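The Waiting Is the Work
How a small software team in Londthorpe is teaching two arms to share a table

By Rebecca Monti

The first thing Soledad Sepúlveda showed me, when I came up the stairs in Londthorpe one wet Thursday, was a spreadsheet. I had come for robots, of course, and I could hear them humming behind the partition, but she sat me down with a mug of tea and scrolled through line after line of timestamps until she came to a stretch she had colored yellow. "There," she said, very pleased. "That's where it used to stop and think."

Sepúlveda runs planning at Bolger, a company that makes no robots of its own and has no wish to. What it makes is Utero, a layer of software that sits between whatever is deciding what a pair of arms should do (a trained policy, most days) and the motors that have to do it. She didn't choose the name and has given up apologizing for it to customers. Its job is easy enough to say over tea. Somebody upstream asks for a motion, and Utero works out whether both arms can make that motion without hitting each other, the table, or whatever happens to be lying on it, and then it sends the motion along as smoothly as it can.

The trouble is in the word "both." One arm, she told me, is a problem people have been chewing on for decades, and there are good libraries for it that anyone can download before lunch. Put a second arm across from the first and you might expect twice the trouble, but you get a good deal more than that, since each arm is now a moving obstacle for the other, and neither one's plan is worth much until the other's is settled. Early versions of Utero handled this the way two polite people handle a doorway. One arm would freeze, wait for the other to finish entirely, and only then start to move. It was very safe and painfully slow, and it filled the spreadsheet with yellow.

Santeri Nieminen, who came to Bolger from a company that scheduled elevators, was the one who got them out of it. (I asked whether elevators were good preparation, and he thought it over for so long that I had finished my tea by the time he said yes.) His idea was to stop treating the table as one space to be locked and unlocked. Utero now cuts the air above it into small blocks, and each arm reserves the blocks it will pass through for just as long as it expects to be in them, and lets them go again behind it. If the arms want the same block at the same moment, one of them slows down a little, well in advance, the way you ease off the gas when you see a light turn red far down the road. A full stop is still allowed, but it's the last resort.

All of this has to happen while the policy upstream is changing its mind. Utero refreshes the reservations every 20 milliseconds, and if a new answer isn't ready in time it carries on with the old one for 2 more rounds before it brings the arms gently to rest. Agustina Henríquez wrote that part, and she wrote it three times over. Her first version was correct and made the arms tremble.

Then there is cloth. Cloth is the reason Milagros Cáceres was hired, and she talks about it with the sort of weary affection other people save for their teenagers. A planner likes to know the shape of what it's carrying, and a rag doesn't have a shape so much as a mood. Utero used to wrap anything soft in a big imaginary box, large enough to hold the rag however it hung, and the box was so generous that the second arm could hardly get near the table. Cáceres replaced it with a sort of skirt that hangs below the fingers and is redrawn from the cameras as the cloth moves, with the wrist camera filling in what the overhead view can't see.
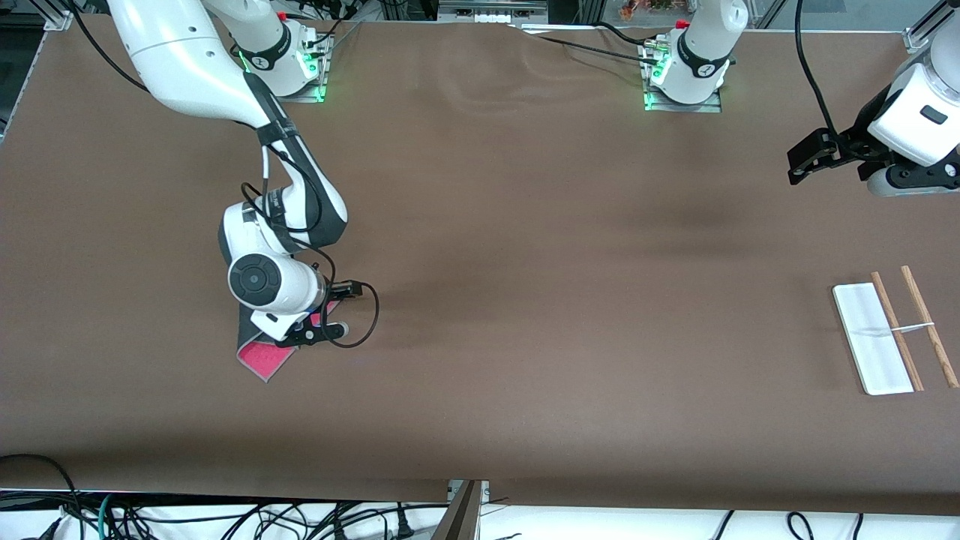
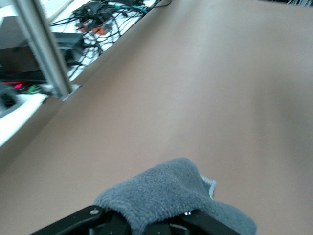 The skirt is wrong fairly often, she was quick to tell me, and the interesting question is which way it's wrong. Too large, and an arm loses a bit of time going around nothing. Too small, and a corner of fabric drags across something it shouldn't. She leans toward large, Nieminen leans toward small, and the setting in the current release is the result of a long afternoon in October that both of them describe as friendly.

What keeps everybody honest is a tool called Brosex, which I'm told began as a typing mistake. It's a replay viewer. Every run is recorded, and Brosex lets you drag a slider back and forth and see, next to the camera views, what the planner believed at that instant: the blocks in color, the skirt as a gray mesh, and a small flag wherever a deadline was missed. Before any change goes out, it is played against 500 recorded runs overnight, and Henríquez reads the differences first thing, before her email. She let me drive for a while. I found it oddly absorbing to slide back to the moment just before an arm hesitated and see the very block it was worried about.

I asked Sepúlveda what she'd like to fix next, expecting something grand, and she said calibration. The arms and the cameras each have their own opinion of where the table is, and when those drift apart the planner grows timid and leaves wider margins everywhere, which looks from the outside like a bug in something else entirely. The team has lost whole days that way. They now run a short check at 8 in the morning, before anyone is allowed to complain about anybody's code.

Late in the day she took me back to the spreadsheet, to a newer tab with a great deal less yellow in it. She scrolled slowly so I could appreciate it. Near the bottom was one long yellow streak all by itself, and she frowned, wrote down the run number on the back of her hand, and called through the partition for Santeri.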